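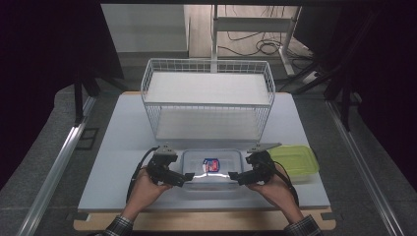

Clear bins are the best thing to happen to a small kitchen and I'm tired of hearing they're tacky.

I'll say it again for the people with the matching ceramic jars. A see-through box wins. Every time. You look, you know what you have, you close the cupboard. No lids lifted, no second jar of cumin bought by mistake. I had four jars of cumin once. Four. I don't even cook with it much.

My neighbor Sunita Bellamy disagrees and she has the nicer kitchen, so take that how you like. Her line is that you shouldn't have to look at packaging. Food packets are ugly, she says, they're loud, all those reds and blues and white labels shouting at you before coffee. Put it in something solid and write on the front. Fine. But then you have to write on the front. And keep writing. And peel off LENTILS when it becomes rice, which in my house was never done, so for most of a year LENTILS was rice and guests got told about it at the door practically.

A label is a promise to keep doing admin. A clear wall is just a wall.

Now the colored ones. The greens, the pinks, the see-through-ish lids. I'm softer on these than I used to be. A lime-green tub can be found from across the room by a sleepy teenager, and that's worth somthing. One color, one job. Green is snacks at ours. Has been since September and the system has held, mostly. But only one. The minute you own green AND orange AND purple you've got a code, and codes need a key, and then you're taping a key inside the door like a maniac.

Racks. People go wrong here more than anywhere. They buy the boxes first, a whole stack, then go looking for a shelf to fit. Backwards! Get the rack first. Wire, two levels, white if your cupboard is dark inside. Two is plenty — three levels and the gaps get so mean you can only slide in things lying flat. And put a panel on the wire. Please. Small packets tip and snag on bare wire and a narrow box rocks on it. A plain flat panel fixes it. Mine were cut from an old shelf and took 9 minutes, including finding the pencil.

Rafferty Marchetti, who I used to share an apartment with, kept everything in the bags it came in, rolled down and clipped. Whole pantry of clips. He could find anything too, I'll admit it. But nobody else could, and that's my test really. Can somebody who doesn't live here make a sandwich without asking? If no, it isn't organized, it's memorized.

The other objection I get is waste. You already have a package, why put the package in a box? Because the package is one small thing and it'll be behind the flour by evening. Leave it in the packet, drop the packet in the box, done. No decanting. I'm against decanting, it's pouring food from one place to another so you can lose the cooking instructions. The box is there to hold small stuff together at the front, where your hand goes first. One item in a box is ok. An almost empty box tells you to go shopping and a full jar with a cork in it tells you zip.

I wrote a shorter version of this for the Borton newsletter and got over 300 replies, a good half of them cross. One said I had the soul of a cafeteria. Maybe! Cafeterias know where the forks are.

Anyway. Rack first, panel on it, clear boxes in front, one green. Sunita is coming for dinner and I've moved the rice.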